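## 3. Fastening and opening small enclosures at the table 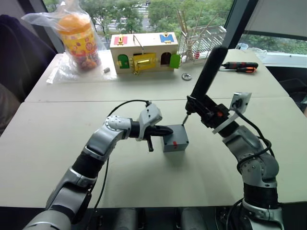 In the previous section we described how the households and small workshops of our study keep their electrical parts. In this section we turn to the small enclosure itself, and to the question of how it is opened and closed when it lies on a table without any vice or clamp. The enclosure is a very common object. It protects a switch, a sensor or a small power supply, and most people touch it only two or three times in its life. For this reason it has received little attention in the literature on domestic repair, which prefers larger appliances such as the washing machine or the kettle.

### 3.1 The enclosure as an object of work

Three properties of a small enclosure are important for our discussion. The first is its low weight. When a screwdriver is pressed into a screw near one corner, the force does not pass through the middle of the base, and a light box may tip or turn. The second is its shape. The box shown in Figure 2 is nearly a cube, and a cube gives the hand few places to hold which are not also in the way of the tool. The third property is the surface. A matte finish is easier to grip than a polished one, but it also shows scratches more clearly, and several of our participants told us that they worked more slowly when they were afraid to leave a mark.

**Figure 2.** A small gray enclosure near the middle of a pale table, with a thin metal bit touching its top near one corner. The red mark on the front face is a little below the centre.

A mark on one face is useful in a way we did not expect at the beginning. A box of almost equal sides is easily turned round during work, and after this the person no longer knows which corner was done first. Participants who used a box with a mark on only one side could return it to the same position without thinking. Those who had a plain box often put a pencil line on it themselves, or kept one finger at the same corner until the work was finished.

### 3.2 Order of the corners

The instructions which come with such enclosures usually advise to loosen the screws in a diagonal order. In the workshops of Grollau this advice was well known, but it was not always followed. Geum-ok Yeo, who collected the interviews there, reports that the experienced workers began with the far corner, where the handle of the screwdriver is most uncomfortable, and left the near corner for the end. They explained this by tiredness: the difficult angle should be taken when the wrist is fresh. The less experienced workers began with the near corner and then had to move the box with each screw.

We believe that both habits are reasonable. The diagonal order protects the lid from bending, and this matters mainly when there is a rubber seal under it. For an enclosure without a seal, we did not find any difference in the fit of the lid after closing. The order which the person can repeat with comfort should then be preferred, especially when many boxes are opened one after another. The workshop in Abella handles 3,000 enclosures in a year, and there even a small discomfort becomes important.

### 3.3 The table and its surroundings

The surface of the table has more influence than its height. On a smooth table the box slides away from the tool, and the free hand must hold it back. A thin cloth solves this problem, but it also hides small screws, and two participants lost a screw in the folds. A plain surface in a light colour makes a dark screw easy to find. We therefore recommend a plain light surface without cloth, and a small rubber mat only under the box.

It is also helpful to divide the working surface from the storage surface. In the arrangement of Figure 2 a second table of the same colour stands behind the first, and a visible seam runs between them. Things which are not needed for the box, such as the container in a clear plastic bag, are on the far table. In the homes we visited this division was rare. The kitchen table served for everything, and the screws were often put in a cup or on the lid of a jar. At 8 in the evening, when most of the home repairs were done, the table had also to be cleared of dinner first.

A-yeong Ahn compared the two arrangements during the February visits in Cirneo. She noted that people with a separate place for storage looked for their tools less often, although they had to stretch further to reach them. She also noted that the free hand behaved differently. On the crowded table it was busy with moving things aside, and on the divided table it could stay near the box for the whole work. The effect on the quality of the closing itself was small and we do not wish to make a strong claim about it.

The repair sheets of Brasa, which we discuss in the next section, assume a free and well-lit table and give no advice for the case when it is missing.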